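Forum Automatisation et petits ateliers > Visites, salons, portes ouvertes
Sujet : Portes ouvertes chez Vutent, votre avis sur la démo à deux bras ?

graindesel29
Bonjour à tous,
Je suis allé aux portes ouvertes de Vutent le 28 février 2024 et je voudrais partager mes impressions. Je précise que le français n'est pas ma langue maternelle, donc merci de me pardonner les tournures un peu raides.
La visite commençait par la simulation, sur grand écran, avant de passer dans l'atelier. Nous étions 12 dans mon groupe. Le principe : deux bras noirs, des pinces orange, une table, des petits cubes en bois marqués d'un signe, et une planche.

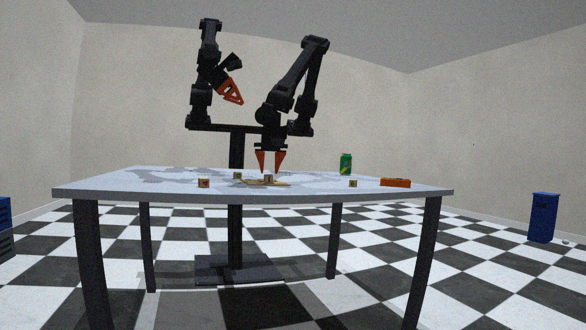
Temps de lecture : 2 min

Ce qui m'a intéressé le plus, c'est la question de la répartition. Pourquoi un bras reste en haut pendant que l'autre travaille près de la planche ? L'animatrice a répondu que c'est un choix de prudence : on libère d'abord l'espace, puis on approche le second bras. Je trouve la réponse correcte, mais j'aurais aimé qu'elle montre aussi un essai raté. Dans une démonstration, on apprend beaucoup avec les échecs.
Est-ce que d'autres personnes du forum y étaient ?

bobine_folle
J'y étais, groupe de l'après-midi. Franchement déçue. On nous annonce une journée « robotique » et on passe la moitié du temps devant un écran. Chez Worlow, l'an dernier, on pouvait toucher la machine au bout de cinq minutes.

graindesel29
Je comprends la déception, mais je ne suis pas d'accord. Chez Worlow j'ai vu une machine qui répétait un seul geste, très bien réglé. Ici on pouvait demander un changement de point de vue et regarder les deux pinces de plus près. Par exemple dans cette vue de dessus, les deux poignets arrivent presque au même endroit — et c'est justement là que les questions commencent.
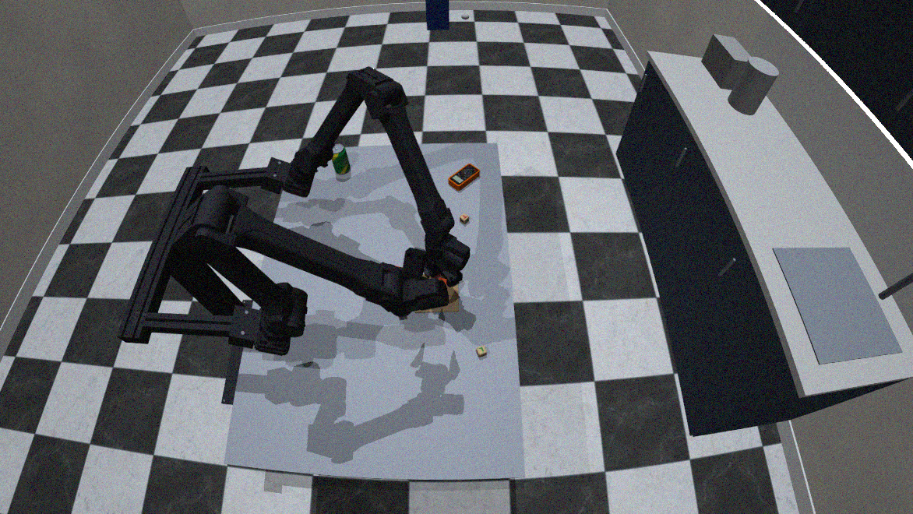 Vue de la simulation : les deux pinces se rejoignent au-dessus du plan de travail.

J'ai demandé comment le logiciel évite la collision. Réponse : chaque bras est entouré d'un volume de sécurité, calculé à l'avance, et la trajectoire est refusée si les volumes se touchent. J'ai demandé aussi la marge, en millimètres. Là, je n'ai pas eu de chiffre.

tournevis_80
Pas de chiffre, ça me parle. J'ai travaillé sur une cellule à 2 bras chez Perrin, et la marge était LE sujet de toutes les réunions. Trop grande, les bras s'attendent et vous perdez tout l'intérêt d'en avoir deux. Trop petite, vous changez des doigts de pince chaque semaine. Si on ne te donne pas la valeur, c'est qu'elle n'est pas figée.
Sinon, la canette et le multimètre sur la table, ils servent à quelque chose dans l'exercice ?

graindesel29
Selon l'animatrice, ce sont des distracteurs : le système doit s'occuper des cubes et laisser le reste. Je ne peux pas vous dire s'il le fait toujours, la séance était trop courte pour juger. Une personne du groupe a demandé de suivre la tâche depuis la pince, et c'est la vue que j'ai préférée. On comprend mieux la difficulté quand on regarde entre les deux doigts.

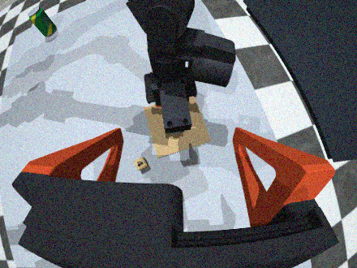
Pour la distance, par contre, je me suis trompé à chaque fois. Je croyais que la pince était juste à côté de son but, et l'animatrice repassait en vue générale pour montrer qu'il restait encore du chemin. C'était un bon exercice d'humilité pour nous tous, je pense.

bobine_folle
Bon, cette partie-là était bien, je l'admets. Mais 29 minutes d'écran, c'est long quand on a fait la route. Et la partie atelier a été expédiée.

tournevis_80
Elle avait quoi de différent, la partie atelier ?

bobine_folle
Des bras à l'arrêt derrière un grillage, et quelqu'un qui commentait l'armoire électrique. Voilà.

graindesel29
C'est exact, et c'est dommage. J'ai laissé une remarque dans ce sens sur la fiche de sortie. Il y a une autre visite en mars, chez Natix, sur inscription. Je compte y aller avec ma question sur la marge. Si quelqu'un veut partager la voiture, écrivez-moi en message privé.

tournevis_80
Partant pour Natix. Je t'écris ce soir.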